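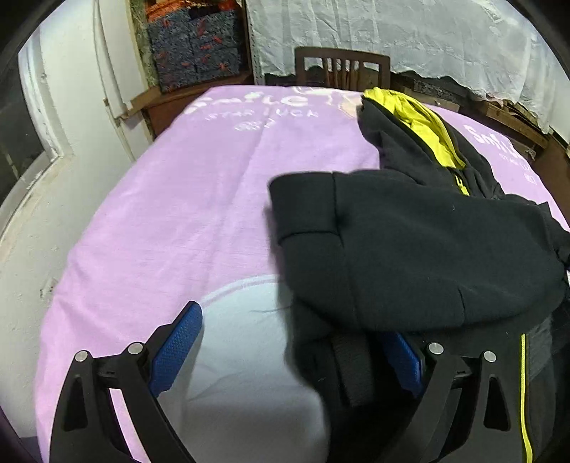 The Laundry Room Problem: Waiting, Hoarding and Mild Theft in Dresen Hall

Project report, Intro to Social Research Methods
Group members: Kumudini Bandara, Damián Zavala, Marlene Toledo
Course instructor: Jucélia Rezende

1. Background

Dresen Hall has a laundry room in the basement, next to the bike storage and across from a door that has never been opened in our time here. It has three washers and two dryers. On paper this is plenty. In practice, any resident who goes down at seven in the evening will find all 5 machines stopped, full, and belonging to people who are not there.

Our group formed because all three of us had complained about this in the same seminar and Ms. Rezende said we could either stop or do it as a project.

Our research question was: how much of the waiting in the laundry room is caused by machines that are running, and how much is caused by machines that are finished but still full? We also wanted to know what people do when they find somebody else's wet clothes in their way. Damián wanted to know who took his gray sweatpants, but this was ruled out of scope.

2. Earlier work

There is more writing about waiting in line than you would think, and most of it is about banks and airports. We found two useful ideas. The first is that people mind waiting less when they know how long it will be. The second is that people will put up with a line if they think it is fair, and will become quite unpleasant if they think it is not.

We did not find anything about dorm laundry rooms in particular, apart from one older student report from Hjaltested, which mostly recommends buying more socks. We have come to respect this advice.

3. Method

We used three methods.

Log sheets. We watched the room in shifts for two weeks in April, between four in the afternoon and eleven at night. For each load we wrote down when the machine started, when it stopped, and when it was emptied. Observers sat on the bench by the window with homework. Marlene read most of a novel and says she would do it again.

Diaries. 19 residents kept a short laundry diary for the same two weeks. They wrote down when they first wanted to do laundry, when they did it, and what went wrong in between. The last column turned out to need more space than we had given it.

Interviews. We did short interviews with some of the diary keepers, usually in their rooms while they put off folding. We also talked to Marcelino Teixeira, who services the machines for Jirkex and was very patient with us.

4. Results

4.1 Idle machines

We logged 207 loads. Added together, finished clothes sat in stopped machines for 3,120 minutes, which is 52 hours. That works out to roughly fifteen minutes per load and does not sound like much until you are the person holding the basket.

The average hides a lot. Most loads were picked up within a few minutes of stopping. A small group of loads accounts for most of the idle time, and the worst of them was a washer full of towels that spent an entire evening shift in there and was still present when the observer gave up and went to bed. We don't know how that story ended.

Dryers were worse than washers. Our explanation is that wet laundry feels like a task and dry laundry feels like an achievement, and people are in no hurry to collect an achievement.

4.2 The evening rush

Demand was highest between six and nine. Almost every diary keeper knew this, and nearly all of them did their laundry between six and nine. When asked why, they said that was when they were free. Several added that it was everyone else who should come at another time.

4.3 Moving other people's clothes

This was the part people most wanted to talk about. Everybody we interviewed had a rule, and they did not match. Some would never touch a stranger's laundry. Some waited ten minutes first, and timed it. One resident moves clothes at once but folds them, "so it's a favor." Another said that she had once received such a favor and found it threatening.

The top of the dryer is the accepted place to put moved clothes. The floor is considered an act of war.

4.4 After the laundry room

We had planned to stop at the laundry room door, but the diaries kept going upstairs without us. Clean clothes generally traveled from the dryer to the bed, and from the bed to the chair at night, and back to the bed in the morning. Jackets and hoodies were the worst offenders, being too clean to wash and too worn to hang up. Two diary keepers said they had not used their closet since moving in. We include this section mainly because Kumudini typed up all of it before we agreed to leave it out.

5. What the service man said

Mr. Teixeira told us that the machines are in decent shape and that most of his calls to Dresen are about overloading. He said that a washer should be filled loosely, with room for a hand on top. He then asked how full we fill ours. We moved to the next question.

He also pointed out that the machines show the time left on a small display, and that we could simply set an alarm on our phones. This is correct and slightly ruins the project.

6. Problems with the study

People behave better when watched. On our first evening, residents who saw the clipboard came back for their clothes with suspicious speed. The effect wore off after a few days.

We have no data from mornings, as none of us volunteered for mornings.

One log sheet went through the wash. It was readable in parts, and we used only those parts.

Our diary keepers were mostly friends of ours, and several wrote their diaries with an audience in mind.

7. Recommendations

We suggest a basket beside each machine, with a sign saying that finished clothes may be moved into it after ten minutes. This gives people one rule in place of many private ones. The Muvedside building across the street has a setup like this and its residents seemed calmer, although they also have a better view.

We considered a booking app and decided against it. The hall already has a booking app for the music room, and the music room is booked every hour of the day and always empty.

8. Division of work

Kumudini did the diaries and the typing. Marlene did the log sheets and the arithmetic. Damián did the interviews and wrote this report, and would still like to hear from anyone with information about a pair of gray sweatpants, size medium, drawstring missing.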